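**Nenport Robotics Lab Opens Its Simulated Home to Visitors for an Afternoon**

GOLTTHORPE, October. Plosis, the Nenport company that writes training software for household robots, held its first open day on Sunday at its Goltthorpe office. Visitors were shown how the company builds and tests the virtual rooms in which its control software, Lobo, practices ordinary chores before it is tried on hardware.

The open day ran from 1 p.m. to 5 p.m. and drew 55 people, most of them from Goltthorpe and the nearby towns. Groups of 13 or fewer were taken through the office in turn. Each tour began in the meeting room, where the simulated home was projected on the wall and staff moved the viewpoint from room to room.

The first stop was the dining area.

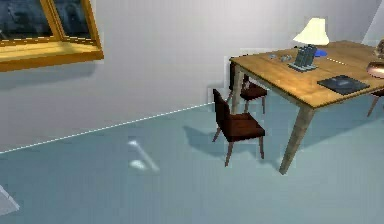 *The dining area of the Plosis simulated home, with the table lamp on.*

Deepika Kaimal, who leads simulation work at Plosis, used the table and chairs to explain what the software has to learn. A chair standing away from the table leaves a different path across the floor than a chair pushed under it, and Lobo is expected to handle both. The team changes furniture positions between practice runs so that the software does not memorize one layout.

"People asked why we bother with a lamp and a bowl," Kaimal said. "A real table has things on it. If the robot has only ever seen a bare one, it will do badly in your house."

Visitors were then invited to suggest changes. One group asked for the chairs to be moved against the wall, and another wanted the room made darker. Both changes were made at the keyboard while the groups watched, and the practice run was started again from the beginning.

The second half of the tour covered the kitchen, which Plosis added to the home this year. It has a tiled counter, a dark refrigerator and a wooden floor, and it is now the room the team uses most.
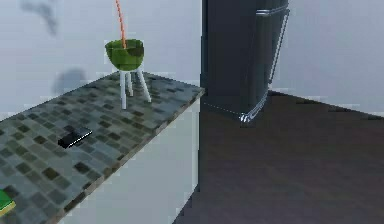
Kitchen work is harder for the software than dining room work, according to Sivaprasad Rai, an engineer on the Lobo project. Small objects on a patterned surface can be difficult to pick out, and tall or thin ones are easy to knock over. Rai told visitors that the team repeats the same reach many times with the object turned a little each time, then reviews the failed attempts by hand.

"We showed the failures too," Rai said. "There was a run where it closed on nothing four times in a row. A boy in the second group thought that was the best part of the day, so we played it again for him."

Two workstations were set up in the hallway for visitors who wanted to try the viewer themselves. They could move the viewpoint, pick an object from a list and place it on the counter. Larger household items were on the list along with the small ones, including an air conditioning unit that takes up a good deal of counter space.

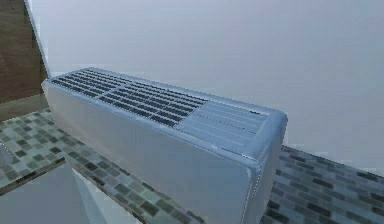 **Plosis Simulation and Testing Group, Goltthorpe**

The group models large items with the same care as small ones. Rounded ends, flat panels and rows of slats each give the software something different to work out about where an object stops and the counter starts. Kaimal said the next set of items will be chosen partly from a suggestion sheet left at the front desk, on which visitors wrote down objects from their own kitchens.

Plosis plans a second open day in the spring. It will follow the same format, with more time at the workstations and a longer question period. School groups may request a separate weekday visit. Admission is free, but places must be reserved through the Goltthorpe office, and children under 13 must come with an adult.

**About Plosis**

Plosis develops simulation and control software for household robots. The company is based in Nenport and runs its simulation and testing work from Goltthorpe.

**Press contact:** Plosis front desk, Goltthorpe office. Interviews with Deepika Kaimal and Sivaprasad Rai can be arranged on request.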